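Technology > Robots > Ages 7 to 9

Can a robot tidy your bedroom?

Not by itself, not yet. Robots are good at doing one job over and over. A bedroom is harder, as things keep moving. Many robots practise in a computer-made room first. One might try the same small job 201 times.
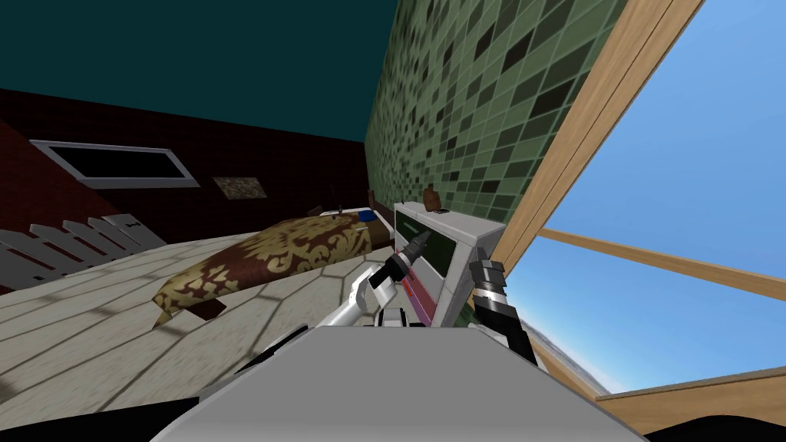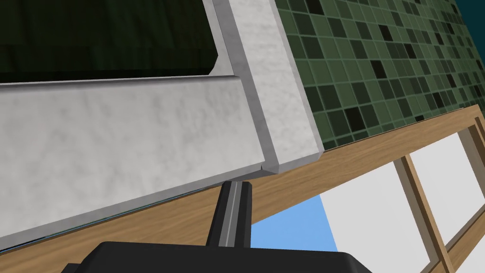

Next comes a real room, and real rooms are messier. For now, you still have to put your own socks away.

Comments (3)

Bheki Nel: Can it make a bed?

Gunvor Grønli: We read this on Saturday. My son wants one.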